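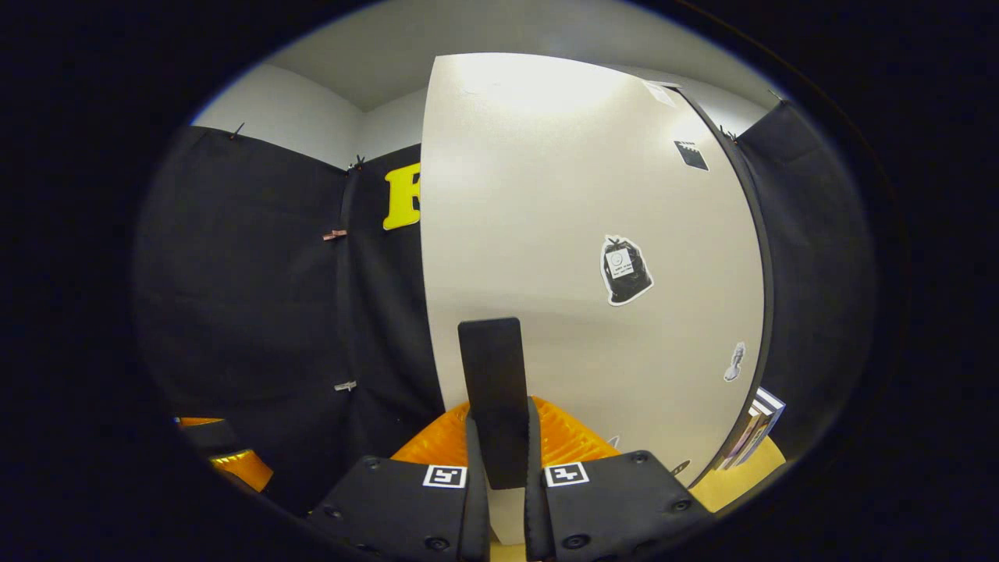

Kallby Track is the pose estimation and calibration module of the Kallby software suite for hand-held and arm-mounted grippers. It takes wide-angle video from a camera fixed to the tool and returns the position of the tool, the opening of the fingers and a confidence value for each video frame. Finger opening is read from a pair of square markers, one on the upper face of each finger housing, so the width of a grasp can be recovered when the fingers are closed on a flat object such as the black paddle between them. Tool position is estimated separately, from fixed features of the room. Stickers on a white panel, binder clips on a dark curtain and the line where wall meets ceiling are all usable features, and large plain surfaces contribute little.

Lens model

Track ships with a fisheye model that covers the full image circle. The dark border outside the circle is masked automatically at import. Users who have changed the lens or its mount should repeat the calibration before processing new recordings. The procedure uses the printed target supplied with each license and requires 300 still frames.

Handling of occlusion

Black objects held between black fingers are a known difficulty for contour-based methods. Track does not use contours for finger opening. If one marker is hidden, the module mirrors the position of the other and lowers the confidence value. If both are hidden for longer than 11 consecutive frames, the segment is flagged and excluded from export unless the operator restores it by hand. Translucent and glossy objects behind the fingertips do not affect the marker reading - they may, however, reduce the number of room features available in close work.

Working with other modules

Output can be passed directly to Tumau, the Kallby trajectory planner, or written to file in the open Zestis log format. Tumau reads the confidence values and will not plan through a flagged segment. Arm controllers of the Brannigan series are supported from release 3 onward. Release 2 logs can be converted with the command-line tool included in the package, but they carry no confidence values and must be reviewed before use.

Licensing and support

Track is licensed per workstation. A site license is available to teaching institutions on written request. The license includes updates within the current major release, the printed calibration target and access to the reference manual. The next maintenance update is planned for August and will add batch masking for mixed-lens recordings.

Technical inquiries should be addressed to Hazel Obi, Product Documentation and Support, and should state the release number, the lens in use and whether the default mask has been edited. Please attach the calibration report - recordings are not needed at first contact.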